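Subject: Re: [hindby-quilters] Washing old quilted things without wrecking them
Date: Saturday, July 4, 2026

> Has anyone on the list washed an older quilted piece at home?
> The lady at the Plurnex counter said dry clean only, but I've
> read that the fluid can leave a smell in the batting. Mine has
> been in a cupboard for years and I don't want to ruin it.

Oh, please do try it at home! I was scared of it for ages and now it's my favorite rainy day job. I did 4 pieces in June, all in the bathtub, and only one gave me trouble (a red binding that ran - test your reds first with a damp white cloth, always).

Cool water, a very small squeeze of plain soap, and then leave it alone for 2 hours. No wringing and no scrubbing. Press down with flat hands and you'll see the water turn the color of tea, which is horribly satisfying. Drain, fill, press, and keep going until it stays clear. My worst one took 8 fills!

Lifting it out is the hard part, as a soaked quilt weighs a ton. Slide an old sheet under it before you fill the tub and haul it out by the corners - the stitches won't have to carry the weight.

Dry it flat, out of the sun, and turn it often. The batting in the middle takes far longer than the top, so give it another day after you think it's done.

For storage I fold in loose folds and change the fold lines whenever I think of it. No plastic bags!

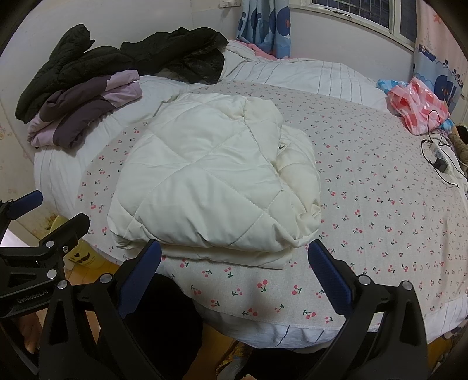

Cream diamond quilting, folded up on the cherry sheet. Faint yellowish marks toward the right.

For old yellow marks, I'd go with a longer soak before anything stronger. Bleach is rough on old cotton thread.

What's yours filled with, do you know? Wool needs a slightly different approach and I'd love to write that up too.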